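Visit to the Borow demonstration room, Olar
2026-08-20

Our group from Trimier was invited to Olar to see how the people at Borow collect examples for their learning system. I had asked for this visit already in May, so I was very glad when the answer came. We were 11 visitors and we went in by turns.

First we got a short talk on the method. A person does the task by hand, but with a gripper in the hand, and the movement is recorded. Each recording is called an episode. When we arrived, the counter for the present task was at 502, and the plan is to reach 1000 before they train again.

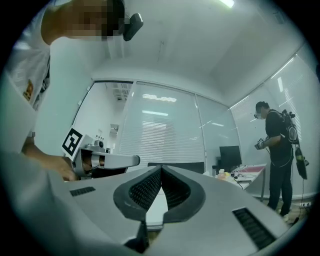
The part I found most useful was the talk on bad episodes. If the operator hesitates too long, or lets the object fall and takes it again, the episode gets a mark and is checked later. They do not delete it at once. Up to 2 hours of work per day goes only into this checking, which surprised me, as I expected it to be done by software.

After the break we spoke about soft objects. A box is always the same box, but a snack bag changes its shape with each grasp, so the system needs many more examples of it. The operators are asked to work at a calm speed and to vary the place where they take hold. 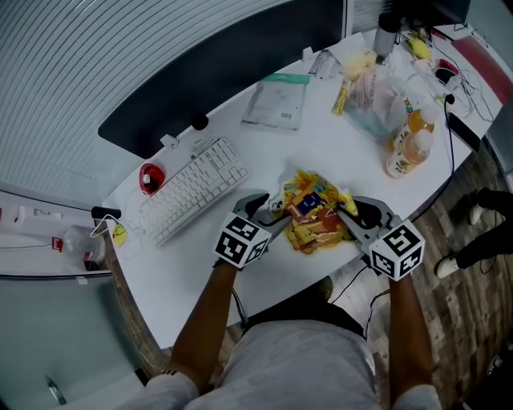
Postma remarked that calm speed is harder than it sounds, and that after an hour the hands become quick by themselves, so the later episodes do not match the early ones. The operators change places for this reason.

We did not have time for the training computers. I hope to see them on the next visit.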